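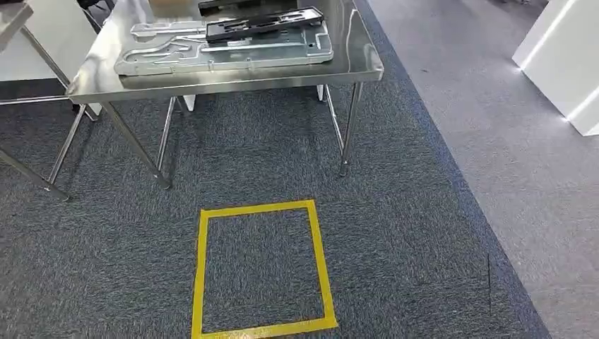 Steel table, fixture plate with the black plastic part on top.

November, 8:40 a.m.

Setareh Ghasemi started with us this morning as training organizer. She comes over from the Dindville office, where she ran the tenant workshops and did most of the grant writing. Behrouz keeps the Dekmont sessions until the end of the month, then hands them to her.

Went over the outreach list with both of them. It has 749 names on it. Behrouz wants a phone call to everyone who came to at least 3 workshops before any letters go out. Agreed. Setareh asked who has been updating the addresses and the answer is no one since spring, so that comes first.

Flyers: 500 for Gratcombe, English on the front, Spanish on the back. The last batch had the old phone number. Proof goes to Setareh before printing.

Money: the Noguchi grant has $2000 left for travel and child care. Report is due with receipts attached. I have the van receipts, Behrouz has the rest -- he thinks they are in the blue folder.

2:15 p.m.

Tried the new opening exercise on ourselves. Pairs, one person talks about the first meeting they ever went to, the other only listens, then swap. Ran long. Cut the second question and give each person less time. Setareh suggested doing it before the sign-in talk so latecomers don't walk in on the middle of it. Will try it that way in Gratcombe.

Still open:
Keys and email for Setareh
Interpreter for Gratcombe, ask again
Behrouz to write up how he runs the Dekmont sign-in
Move the old sign-in sheets out of the hall closet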